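Kategorie: Dokumentation / Zellen / Küche

README – Zelle Mengal, Aufgabe Geschirrspüler

Stand: April. Gilt für den Greifer mit Handgelenkkamera an der Küchenzeile. Ältere Notizen aus dem Ernero-Wiki sind damit überholt, mit Ausnahme der Verkabelungsliste.

Zweck

Die Datei beschreibt Einrichtung, Pflege und Fehlerbehebung der Zelle. Sie beschreibt nicht das Training. Für Datenformat und Aufteilung siehe die Datenkarte im Ordner primevby.

Umfang der Aufzeichnungen

400 Episoden Ein- und Ausräumen, davon 100 mit Einzelteilen im Oberkorb. Episoden mit verrutschter Kamera sind markiert und bleiben im Bestand. Wer sie ausschließen will, filtert auf das Feld cam_shift.

Einrichtung

Der Geschirrspüler ist fest eingebaut, der Arm steht auf einem Sockel davor. Sockel nur bei ausgeschaltetem Antrieb verschieben. Die Tür wird vor dem Start ganz geöffnet und der Korb bis zum Anschlag herausgezogen. Steht der Korb auch nur wenig zurück, stimmen die Greifhöhen am Rand nicht mehr, und der Arm meldet Kontakt, bevor der Finger das Geschirr erreicht.

Abstand Sockelkante zu Türkante: 215 mm. Mit der Lehre prüfen, die im Werkzeugfach liegt. Das Maßband ist dafür zu ungenau.

Reihenfolge beim Hochfahren: Steuerung, Kamera, Greifer, Arm. Wird der Greifer vor der Kamera eingeschaltet, übernimmt der Treiber gelegentlich die falsche Schnittstelle. In diesem Fall alles aus, fünf Minuten warten, neu beginnen.

Kamera am Handgelenk

Die Kamera sitzt nah am Greifer und sieht daher immer einen großen Teil davon. Das ist für die Kalibrierung nützlich: Gehäuse und Finger dienen als feste Referenz. Nach jedem Fingerwechsel wird ein neues Referenzbild über dem Korb aufgenommen und mit dem alten verglichen. Gehäusekante und Fingerspitze müssen deckungsgleich liegen.

Belichtung fest einstellen, Automatik aus. Glasiertes Geschirr reflektiert stark, vor allem Teller, die zur Kamera geneigt stehen. Bei hellem Geschirr den Wert eine Stufe senken und prüfen, ob die Drähte des Korbs noch vom Wannenboden zu unterscheiden sind.

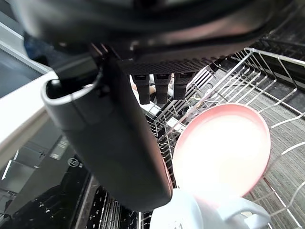 Olumide Briggs: Bei rosa Tellern reicht eine Stufe nicht. Ich gehe zwei Stufen herunter und schalte zusätzlich die Leuchte über der Arbeitsplatte aus, sonst bleibt von der Tellerfläche nur Weiß übrig und die Segmentierung findet den Rand, aber keine Mitte.

Der Hinweis ist übernommen. Im Profil Adetex ist die Absenkung um zwei Stufen jetzt Voreinstellung. Die Leuchte muss weiterhin von Hand geschaltet werden – ein Relais ist vorgesehen, aber nicht verdrahtet.

Pflege

Täglich: Finger mit feuchtem Tuch abwischen, danach trocknen. Kein Spülmittel, der Film verändert die Reibung. Objektiv mit Mikrofasertuch reinigen. Lochgitter am Gehäuse trocken abbürsten, nie absprühen.

Wöchentlich: Schrauben der Fingeraufnahme mit Drehmomentschlüssel prüfen. Kabelführung am Handgelenk auf Scheuerstellen absuchen. Tropfwasser an der Türinnenseite aufnehmen, bevor der Arm in Parkstellung fährt.

Nach mehr als 100 Episoden ohne Unterbrechung: Nullpunkt des Greifers neu anfahren. Die Abweichung ist klein, macht sich aber bei dünnen Tellerrändern bemerkbar.

Bekannte Fehler

Finger bleibt an den Korbzinken hängen: Anfahrwinkel im Profil steiler stellen. Nicht die Kraftgrenze anheben.

Bild friert ein, Arm fährt weiter: Not-Halt, Stecker am Handgelenk prüfen. Tritt fast nur auf, wenn das Kabel verdreht ist. Vor dem Neustart das Handgelenk einmal in Nullstellung drehen.

Henkel wird nicht erkannt: Tasse so einstellen, dass der Henkel seitlich absteht. Henkel nach hinten wird derzeit nicht unterstützt.

Person im Arbeitsbereich: Wer Geschirr von Hand nachlegt, arbeitet mit reduzierter Geschwindigkeit und Zustimmtaster. Episoden mit sichtbarer Hand oder sichtbarem Arm erhalten das Feld human_visible.

Offen

– Relais für die Leuchte
– Ersatzfinger, Bestellung läuft
– Lehre für den Unterkorb

3 Kommentare · 5 Mal geteilt

Kontakt | Impressum | © Mengal | Nach oben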